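3.2 Collection of first-person demonstrations

We recorded short office tasks from a camera worn at head height. The set used in this paper has 471 clips, covering stapler refilling, pen reassembly, cable plugging and envelope sorting. Participants worked at ordinary cubicle desks and were told only which task to finish. They chose their own grip, pace and order of steps. We did not clear the desks of fixed fittings such as power units, and chairs and plants were left where they stood.

Each clip was split into contact phases by hand. Folasade Ogbonna labeled the full set, and a second annotator labeled 100 clips drawn at random. Where the two disagreed on a phase boundary, we kept the earlier time.

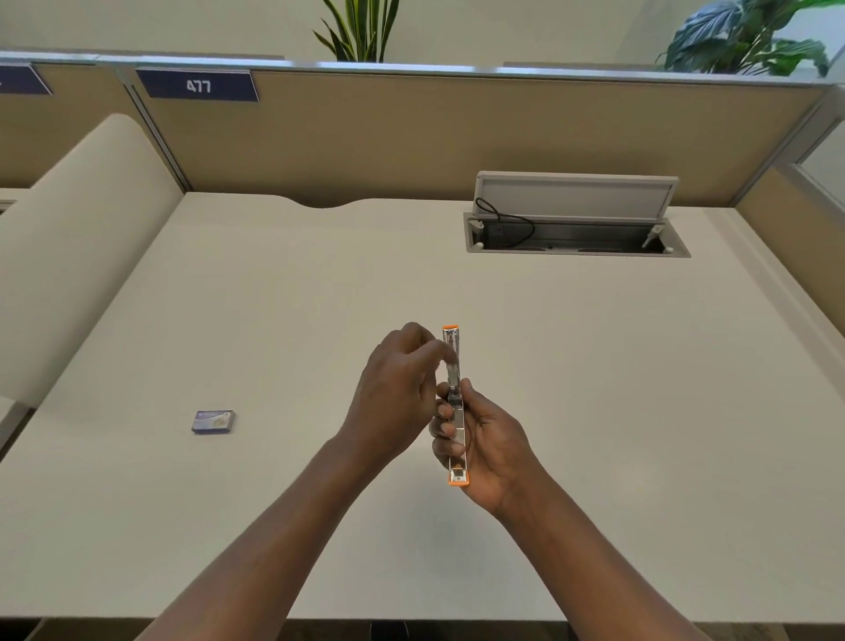
Stapler refilling was the hardest task to label. Both hands stay close together for most of a clip, and the fingers often cover the part of the mechanism that matters. In Figure 3, for instance, the fingertips of the left hand touch the metal channel near its top while the right hand holds the lower half of the body, and the box of staples lies apart on the desk to the left. We mark such moments as two-handed contact and give each hand its own role label, "hold" or "act." When the role could not be settled from a single moment, annotators stepped through the neighboring ones before choosing.

The 131 refilling clips were divided by participant, so that no person appears in both training and test data. The test portion has 49 clips. Kabbaj, our hand-pose model, was trained on the remaining clips with the settings given in Section 3.1. Its output is passed to the Elelik planner, which treats the holding hand as a fixture and plans motion for the acting hand only.

Figure 3. Two-handed contact during the stapler task.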